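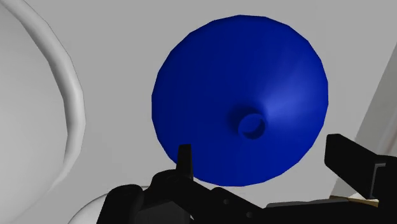

Close in on the bowl job, in simulation: black gripper fingers, the blue piece, and part of a white dish.

Every few months one of you writes in to ask whether it's time to stop buying dish gloves and start saving for a robot. My answer in April was "not yet," which got me more mail than anything I've written for the Britudow letter (second place goes to the one about ironing boards, and I stand by every word of it). So I went back and had a proper look at where the kitchen stuff has got to, and the shop-floor stuff too, and I came away more excited than I was in the spring and still not clearing any cupboard space.

Let's start with bowls. I love bowls as a test. Anybody who has emptied a dishwasher half asleep knows that picking up a bowl takes no thought at all, and yet there's so much going on! You can pinch the rim, you can scoop from underneath, you can jam a thumb inside and hope it's clean. A two-fingered gripper has fewer choices. It can straddle the rim, one finger in and one finger out, or it can try to squeeze the whole thing from the sides if the thing is small enough. Then it has to hang on while the arm moves, and it has to let go without flinging anything. Letting go is where I'd lose my nerve if I were the one writing the software.

And a bowl seen from right down at the fingers is a strange object. Look at that blue shape again. If you'd handed me that view cold and asked which way up it was, or where the rim ended and the table began, I'd have wanted a minute and possibly a phone call. The white dish next to it fades off into the pale surface at the bottom too, which my eyes didn't enjoy. You and I fix this by moving our heads. A machine needs a second look from somewhere else, and then it has to work out that both looks are of the same table.

The project I've been following is called Grarus, a small group working on table clearing. They do nearly everything in simulation first, where you can drop a bowl all afternoon and never own a dustpan. Their practice run for the summer was 201 tries at moving bowls on a table, and they sent me their notes, which I read on the porch with a highlighter like a person with no hobbies. What I liked was how much space went to the failures. Bowls nudged sideways by a finger coming down a hair too close. Bowls gripped fine and then tipped. A few tries where the arm got itself into an awkward elbow position on the way over and just sort of gave up, and I have never felt so close to a machine.

They also keep junk around the table, and I wish more people did this. A lot of robot demos happen on a surface so bare it looks like a dentist's office. My own table has mail, a plant that's outgrown its pot, and whatever tool I was using last before I got distracted. If a robot needs all of that cleared away before it can help me clear the table, well, I've already done the chore.

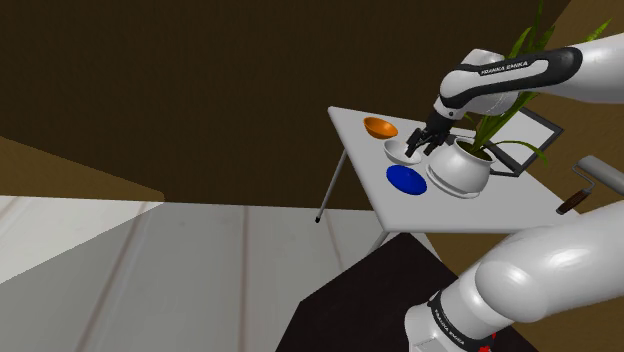 Orange, white and blue bowls on the simulated table, with a potted plant for company and the open gripper over the white one.

The plant is my favorite part of that setup, by the way. Long leaves going every which way, right up beside the wrist of the arm. I can reach around a plant without thinking and the worst that happens is I get a leaf in the ear. For an arm, a leaf is a puzzle. Is it solid? Can I push it? Do I go the long way around? Too careful and it takes all day to get to the bowl, too bold and you're sweeping potting soil off the floor. (There's a paint roller over by the right side as well, and I would dearly like a robot that paints, but let's get the bowls sorted.)

Now, simulation. A reader asked me last time whether it's cheating, and I've gone back and forth on this. Simulated bowls don't have a film of oatmeal on them. They don't chip. Nothing's sticky unless somebody sits down and makes it sticky. So I don't take a good score in there as a promise of anything in my kitchen. But as a place to learn the broad strokes, where to reach, how wide to open, how not to hit the plant, it makes sense to me, the same way I'd want a new driver to spend some time in an empty parking lot first. Grarus say they plan to try 50 of the same moves on a real table next, with real bowls from a thrift store, and I've asked to be told how many bowls are left at the end.

Meanwhile, the floor. The Dustard has been trundling around my downstairs for six weeks now and I have feelings about it. It vacuums very nicely. It does corners better than the one I had before. It also ate two shoelaces and spent an entire evening under the sideboard beeping at me in a voice I can only call disappointed. Floors are the one chore where I'd tell you to go ahead and get a machine, as long as you accept that you'll be tidying up for it before it tidies up for you. My shoes live on a shelf these days. I suppose that's progress.

On the shop-floor side I got to visit a packing room where they've put in a Baidoo cell to move tubs from a conveyor into cartons. It's good! It's steady and it doesn't get bored at three in the afternoon, when I would be eating the stock. But the tubs are all the same size, they arrive facing the same way, and there's a bright light over the spot where they stop. When the supplier switched to a slightly shinier lid the cell had a bad morning of it, and the folks on the line went back to packing by hand until it was set up again. They weren't bothered. One of them told me the machine is like a coworker who's terrific at exactly one thing and has to be walked to the restroom.

I think that's the gap, really — the packing room can be arranged to suit the machine, and my kitchen is arranged to suit nobody, me included. Bowls in three colors on a folding table sit somewhere in between, which is why I find them worth watching. If an arm can handle a thin rim and a leafy plant today, then maybe a wet cereal bowl with a spoon standing in it is on the list after that. The spoon will be trouble. I can feel it.

So where does that leave the dish gloves? Keep buying them. If you've got a floor robot, write and tell me what it has eaten, and if you work somewhere with a machine that packs or sorts or stacks, I'd love to know what makes it stop. Short notes are fine, long ones are better. Next letter I'm trying the Dustard's mopping attachment on the back hallway, where the dog sleeps, and I've already moved the water dish.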